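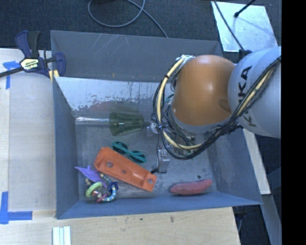
Bin test with the KUKA arm, cup and sunglasses still to pick.

Gripper trial: common questions

Which grippers are you comparing?
Two finger grippers, the Flarkis and the Agbeko. Both run on the same arm with the same controller.

How many picks does each one get?
2,150, spread over 16 sets of objects.

Why use odd objects like cups and toys?
Clear plastic is hard for the camera, and ring shapes are hard for the fingers.

What counts as a miss?
Any drop before the arm clears the bin wall.

Can I send in a part to try?
Yes. Write to Akua Eshun by Thursday noon.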